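Section 4 - Signalized stops, supervised mode

Read before any road session with the Cluvent drive unit. Applies to software 652 and up. Older builds - stop, call Zlata Shevchuk, don't drive.

Core rule: a lit signal beats the sign mounted with it. Red lamp plus STOP sign = treat as red. Wait for the signal to change. No "stop, look, go" on red, even with the cross road clear.
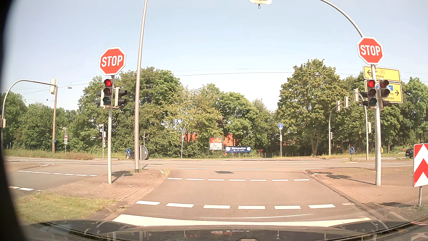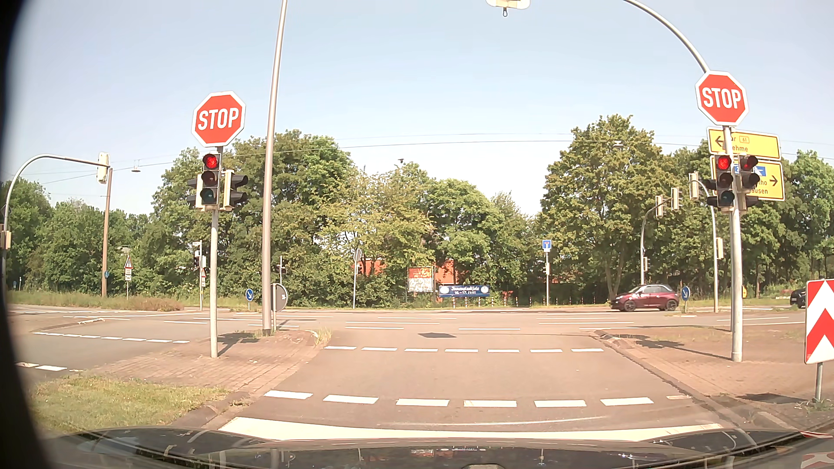 *Fig. 4-1 and 4-2. Red lamp lit, STOP sign over the signal, stop line past the hood. Hold state applies in both.*

### 4.1 Before you roll

1. Safety driver in seat, belt on, both hands free. No phone, no tablet.
2. Second person runs the log. Never the driver.
3. Check the rule set on the console. Should read SIGNAL OVER SIGN. If it reads SIGN ONLY, abort.
4. Press the red cutout once. Unit must drop to manual. Reset.
5. Windshield clean in front of the camera. Bugs count as dirt.

### 4.2 Approach and hold

1. Let the unit pick its signal. Driver calls it out loud: "red, red" or "green, green".
2. Call and console disagree - brake. Sort it out later.
3. Unit must stop before the line. Any creep over it is a fault, log code 13.
4. In hold, console shows HOLD - SIGNAL. If it shows HOLD - SIGN, take over right away. The unit thinks it can leave by itself.
5. Keep foot over the brake the whole time. Yes, on long reds too.

> **CAUTION** - Cross traffic can pass in front during hold. A gap after a car is not a release. The unit must not use gaps while red is lit.

> **CAUTION** - Side-facing heads belong to other approaches. If the console marks one of those as active, take over and end the run.

### 4.3 Release

1. Signal changes. Driver checks left, right, then the crossing.
2. Driver presses CONFIRM. Without it the unit stays put, this is by design.
3. Delay between CONFIRM and first movement: 300 ms minimum. Do not shorten it in the settings.
4. Someone on the crossing - no CONFIRM. Wait untill they are clear.

### 4.4 Signal dark or flashing

- All lamps dark: the STOP sign now counts. Driver takes over, full stop, gives way, drives through by hand.
- Flashing yellow: same thing. Manual.
- Auto mode stays off until the next straight section.
- Low sun on the lens can make a dark lamp look lit. Not sure = manual.

Note: the unit does know the dark-signal rule. We don't let it use it on public roads yet. Ask Ferdinand Strebel before you ask for an exception, and expect a no.

### 4.5 After the run

1. Save the log before ignition off. Otherwise the last part is lost.
2. Two signatures, driver and logger.
3. Any takeover in hold goes to Vira Tkachuk same day, with teh console clip attached.
4. Rule set changes: only Solomiia Dovhaniuk unlocks these. Requests go in by Wednesday noon.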